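Getting marks out of a white tabletop without wrecking the finish

Posted by Mairéad Rafferty in Home and Workshop, Fri 3 January

Hello all, and happy new year to everyone who's still eating leftovers. We bought a second-hand white table from a clearance in Jeston back in November, and I love it to bits, but it's picked up a greyish haze and a few dark scuffs near one end. I've tried dish soap and warm water, then baking soda on a soft cloth, and the haze comes back as soon as it dries. I don't know what the top is made of. My neighbour says to go at it with a scouring pad and I've had to hide the pad from her. Is there something gentler that works? I'd like to keep the colour as white as I can.

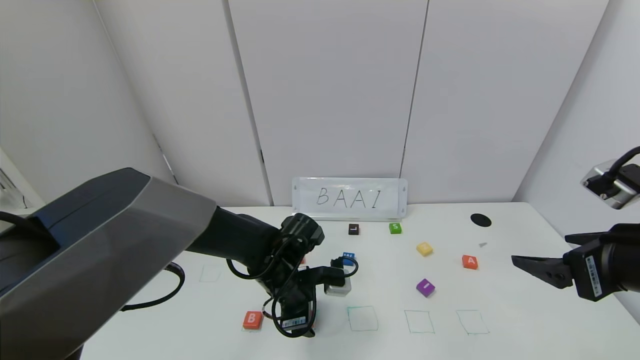
A white cube held just above the tabletop.

Ita Ó Riain
Hi Mairéad, oh I do sympathise, we had the very same haze on our kitchen table for years (three kids and a lot of poster paint!). I'd bet it's leftover soap. People use far too much of it, me included, and it dries to a film that grabs every bit of dirt going. Mix one part plain white vinegar with 9 parts warm water, wipe a small patch somewhere out of sight, rinse with clean water and dry it straight away with an old tea towel. If the patch looks good the next morning, do the rest. Don't use vinegar if there's any chance it's marble or another natural stone. 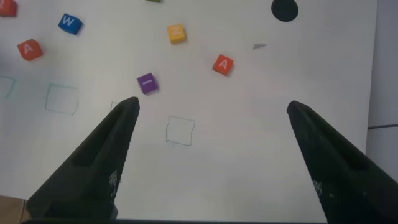
Scuffs are a different job from haze, so leave them until the film is gone. Try an ordinary white pencil eraser first, rubbing lightly and brushing away the crumbs as you go. Most dark scuffs are just rubber or plastic that has come off something else, and they'll lift. Pale tops do make you fussy, I'll grant you. Anything black against a white board stands out a mile, and a scuff you'd never notice on pine will bother you every breakfast. If the eraser does nothing after a minute or two, stop there and have a cup of tea before you get cross with it. A melamine sponge is the next step, but it's a very fine abrasive and can dull a glossy finish, so test it first.

noonan_14
vinegar is fine. dont use the scouring pad, my brother in law did his and it went dull in a big circle. eraser worked on mine

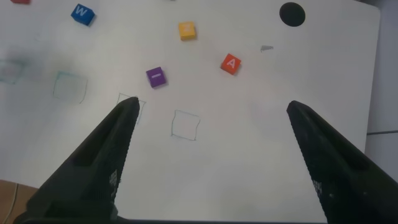

Small coloured cubes on the white top, the blue one with a W.

Susar
I'd second the eraser, and add that the drying matters more than the cleaner. Our water is very hard and leaves its own haze if I let it air dry. Two cloths, one damp and one dry, and turn them often. I'd skip spray polish altogether, it only builds up again.

Mairéad Rafferty
Thank you, you lovely people! I'll do a test patch tonight on the underside of the edge and report back.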